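Colors for Curious Kids, Part 2: What Is White, Anyway?

by Géza Vass, Drirngate Saturday Science Club

Last time I wrote about why the sky is blue, and I got a pile of letters back. My favorite one said, "OK, but is white a color or is it nothing?" What a great question! I went and asked my sister, who paints houses, and she said it's definitely a color and she has the cans to prove it. My neighbor said it's no color at all. So we'd better find out for ourselves.

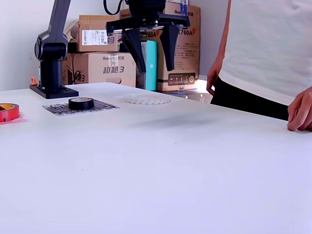
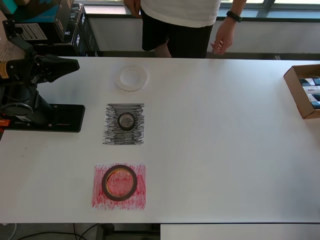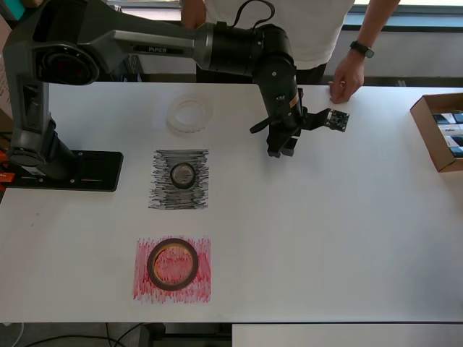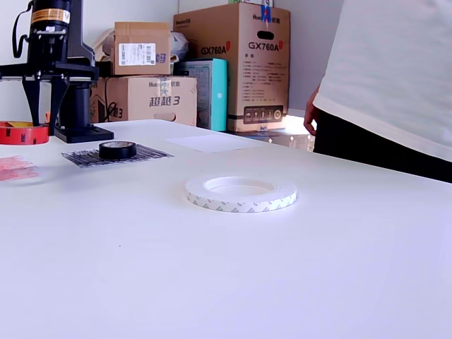 A white tabletop, four times. The last one has a roll of double-sided tape lying on it.

Let's start with light. Sunlight looks plain, but it's really a big mix of colors all traveling together. When it passes through raindrops, the colors bend by different amounts and spread apart, and you get a rainbow. They were in there the whole time!

Now think about what happens when all that mixed-up light lands on something. A ripe tomato soaks up most of the greens and blues and bounces the red back to your eyes. A leaf bounces back plenty of green. And a white thing, like a sheet of paper, bounces back nearly everything. All the colors arrive at your eye together, and your brain says "white."

So how does your brain know? At the back of each eye you have tiny cells called cones, and most people have three kinds. One kind is best at catching the reddish end of the light, one is best in the greenish middle, and one is best at the bluish end. When all three are kept busy in the right balance, you see white.

But what about mirrors?

I can hear some of you already. A mirror bounces nearly all the light too, so why isn't a mirror white? I had to think about this one over a whole bowl of soup. A mirror is super smooth, so light bounces off it in a very tidy way and you see a picture of your own face. Paper is bumpy if you look really closely -- it's made of tangled little fibers -- so the light goes every which way and the picture gets scrambled. Scrambled light with all its colors still in it looks white.

Snow does the same trick. One ice crystal is clear, like a little window. Pile up a zillion of them and the light bounces around between all those edges and comes back out scrambled. When the snow warms up past 32 degrees Fahrenheit and melts, the edges disappear and you're left with a clear puddle. Salt, sugar and clouds are white for much the same reason, and milk is full of tiny drops of fat that scatter light around.

White isn't always the same white

Take a piece of white paper outside at noon, then look at it again under a lamp at bedtime. It looks white both times, doesn't it? But the lamp is probably giving off much yellower light. Your brain quietly fixes the color for you. Shadows on snow can look blue if you stare at them for a bit (I never noticed until I tried to paint one, and my snow came out looking like mashed potatoes).

Try it: the spinning circle

You'll need white cardboard, markers, a short pencil, and a grown-up to help with the poking.

Draw a circle around a cup and cut it out. Divide it into slices like a pizza and color them red, orange, yellow, green, blue and violet. Ask your grown-up to push the pencil through the middle. Now spin it as fast as you can!

The colors will blur together into something pale and grayish. Mine came out more like oatmeal, because markers soak up a lot of light, and gray is what you get when all the colors bounce back but not very much of each. Light colors work better than dark ones, so press gently.

Next time I'll do black, which is a whole other puzzle. Send me your questions, and tell me what color your spinner turned!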